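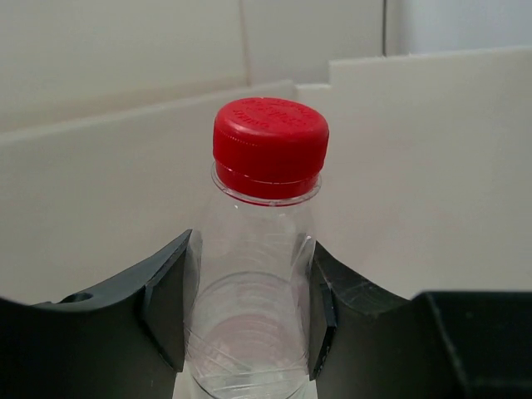
Caps and Closures – Gallery, Page 4

Welcome to the fourth page of my closures gallery. I started to collect bottle caps in January, after I found an old box of them in the kitchen of my aunt, and now the list has 532 entries. I write one or two lines for each. If you see a mistake, please write to me, I am always happy to correct.

No. 184 – Red screw cap on a clear plastic bottle
A short and wide cap with a rounded rim. The letters on the top are raised and have the same red color as the cap, so they are difficult to read. Under the cap you find the tamper-evident band, a little darker, and then the clear neck ring.

Notes for this entry
I keep the caps together with their bottles when I have enough space on the shelf. The neck ring is a detail which many collectors forget to write down, but for me it belongs to the closure.

The red caps have their own section in the list. The metal ones are on page 5, together with the corks from Garnen.

Text and list: Kyriaki Triantafyllou
Last change of this page: August 27, 2021

Back to page 3 – Next page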